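Tirkdale Surgical Skills Newsletter
January issue

Suturing corner: closing a long seam without fighting the thread

The suturing evenings at the Womville building start up again this month at 6:30 p.m. in Room 132. Last term's group got through instrument handling, single interrupted stitches and the first part of knot security. The new term picks up with closing a longer seam, and most of this item is about that, because it was the thing people asked for on the feedback cards.

Siu-fong Lam is leading the first block and Edgardo Ocampo the second. If you were in Edgardo's group before, you don't need to stay with him. Sign up for whichever block fits your rota.

What we mean by a long seam

For our purposes a long seam is one that needs more than three or four interrupted stitches. The stitches themselves are the same as before. The trouble is in keeping them alike from one end to the other. On the practice pieces handed in last term, the first two stitches were usually good. By the fifth or sixth the bites had drifted wider on one side, and the edges no longer met level. A few pieces had a small pucker at the far end where the leftover length on one side had nowhere to go.

Siu-fong's advice is to place the first stitch in the middle of the seam, then halve each remaining gap. It feels slower. It does spread any mismatch along the whole length, and on a straight seam in the practice pad it gets rid of the pucker almost completely. Edgardo works from one end to the other and checks the match of the two edges before every bite. Both ways will be taught. Pick one for the assessed piece and stay with it.

Bites and spacing

Enter and leave the same distance from the edge on each side. Go in at a right angle to the surface and turn the wrist through the curve of the needle. Pushing a curved needle in a straight line tears the track, and in the softer pads you will see a small slot open up behind it.

Space the stitches evenly by eye. Rulers are allowed in the first session only. If a gap looks too wide after you have gone past it, go back and put one in, and note it on your sheet. You won't lose marks for an extra stitch.

When you take hold of an edge, hold as little as you can for as short a time as you can. Repeated grabbing in one place marks the pad, and on real tissue it does worse than mark it. If the edge has to be lifted, lift it once, pass the needle, and let go.

Managing the thread

Long thread was the most common complaint last term. People cut it generously to avoid running out, and then spent half the session pulling loops off the instruments. For interrupted stitches, cut what you need for two or three and accept that you will be cutting again. For a running stitch you need more, and there is no way round having some slack lying across the work.

Slack is manageable if you know where it is. Lay it to the side you have not reached yet or the side you have finished, and do the same each time. Before you pull through, look for anything it could catch on. Finished knots with splayed tails are the usual place. Pull in a smooth line, following the direction of the last bite, and stop when the short end is the length you want. Do not use the jaws to grip a part of the thread that will stay in the seam. Grip marks weaken it. Hold it near an end that will be trimmed off.

Use a colored thread for practice if you have the choice. We have plenty of green from the Enache order, catalog number 2634, and it shows up well on the pink pads. The pale thread is harder to follow under the lights, so the second block will use it on purpose.

Knots

Three throws minimum on the braided thread and more on the slippery one. Your instructor will tell you the number for the spool on your bench. Lay each throw flat and alternate direction. If the knot sits up on its edge, or the loop twists as you tighten, you have probably gone the same way twice. Take it out if you can do so without pulling on the seam, and cut it out if you can't.

Tighten until the edges touch and then stop. The pad should not blanch or bunch. A seam that looks very firm on the bench has usually been pulled too hard, and Siu-fong will mark it down.

Tails should be short enough that they don't foul the next stitch and long enough that the knot can't slip. Cut both together. Set all the knots to one side of the seam so they don't sit on the line itself.

Working with the instruments

The second block moves to instrument work with a camera view. You lose the feel in your fingertips and have to judge tension by what the thread and the surface are doing. A sagging thread has no load on it. As it straightens, slow down. Once it is straight, any further movement goes into the tissue.

Keep both tips in view. If one has wandered out, stop the other until you have found it. The commonest mistake in the last instrument group was gripping the thread with the first pair of jaws and then reaching with the second without looking at how close the two were. They cross, the loop falls off, and you start the throw again.
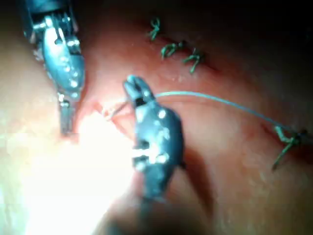

How tight should each stitch be before I move on to the next one?

Tight enough that the two edges meet and stay together when you let go, with no gap between them and no bunching. If you can't tell, leave it slightly looser and look at it again after the next stitch is in, as the neighbor will take up part of the load.

Practice pads and supplies

The new pads are from Retano and are a little stiffer than the old ones. They hold a stitch better but are less forgiving of a blunt needle, so change needles when you feel drag. Please use both sides before throwing one away. Pads that have been cut all the way through go in the gray bin by the sink.

Last year the group got through about 3000 needles. All used needles go in the sharps containers, including ones that look clean, and including ones you have only used once. Two were found on the floor in November. If you drop one, stop and find it before you carry on, and tell the person next to you so they don't move their feet.

Needle holders are to be wiped down and put back with the jaws open. Two pairs are away for repair. If yours doesn't close evenly, tie a piece of thread round the handle and leave it on the instructor's bench.

Assessed piece

The assessed piece for the first block is one straight seam closed with interrupted stitches, and a second seam closed with a running stitch. Both go on the same pad. Write your name on the back before you begin, as ink doesn't take well once the pad has been handled. You may hand in a second attempt, and the better of the two will be marked.

Marks are given for level edges, even spacing, knot security and handling of the surface. Time is recorded but is not marked in the first block. It will be in the second.

Booking

Places are booked at the front desk or by calling extension 631. Please give your name, your department and the block you want. If you have to drop out, let the desk know by noon on the day so the place can go to someone on the waiting list. Bring your own loupes if you use them. Gowns are not needed. Gloves are provided in small, medium and large, and anyone who takes another size should bring a box.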